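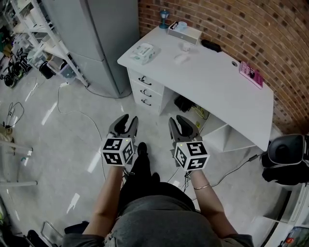
Drellex, the office furniture rental company, will open its second showroom in Cudville this September. The ground floor is set up the way most of its customers set up their own rooms, with pieces such as a white desk placed against a brick wall, so that people can judge size and color before they sign a rental agreement. The showroom will be open to walk-in visitors from 10 a.m.

The new site is on Pullico Street, in a former print shop that had been vacant for several years. It has 864 square yards of floor space over two levels. Small offices and home workers are served on the ground floor. The upper level is for larger orders, with meeting tables, storage units and partition screens, and has a separate entrance from the parking lot.

Drellex rents desks, chairs and storage by the month, with a minimum term of three months. Delivery within Cudville is included in the price. Customers who live or work outside the city pay a flat delivery charge, which is shown on the quote before the order is placed. Items can be swapped once during each rental term at no extra cost.

"Most people who call us have just signed a lease on a small office and don't know how long they will stay," said Archie Baxter, general manager of Drellex. "They want a desk and a decent chair by the end of the week. Our first showroom was too small to put a full room together, so customers were choosing from a catalog and then changing the order on delivery day."

The opening also brings the Alemneh range to Cudville for the first time. Alemneh is a line of height-adjustable desks and matching drawer units, available until now only to business accounts with five or more workstations. From September it can be rented as a single desk. The range comes in two widths and three finishes - white, oak and dark gray - and all parts can be replaced separately if they are damaged.

Returned furniture will be cleaned and repaired in a workshop behind the showroom. The workshop has room for 720 items at a time. Pieces that no longer meet rental standard will be sold on site at reduced prices, with a 5-month guarantee on moving parts such as gas lifts and drawer runners.

Drellex is hiring for the new location. Open positions include delivery drivers, a workshop technician and part-time showroom staff. Applications can be handed in at the existing Drellex showroom.

The current showroom will stay open with the same hours. Existing customers do not need to take any action, and their rental agreements - including delivery terms - are not affected by the opening.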